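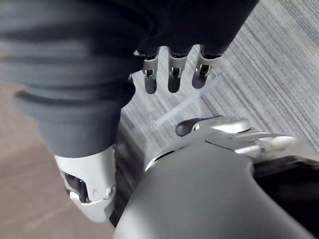 Wrist camera view: the other arm's three fingers over the striped carpet, with our own gripper at lower right.

Clisska wrist-view self-mask set

Hello, and thanks for stopping by! Clisska is the small masking tool we use at Watix so that our grasp planner stops mistaking the robot's own hands for things to pick up (it used to do this a lot, and shiny metal was the worst of it). The set holds 1721 labeled stills, with 20 kept back for a quick smoke test.

Labels: own_gripper, other_arm, background. Clear plastic goes under background for now, though I'd love to split it out in version 2.

Questions are always welcome, so please write to Pravesh Ngubane.

Last updated January 26, 2026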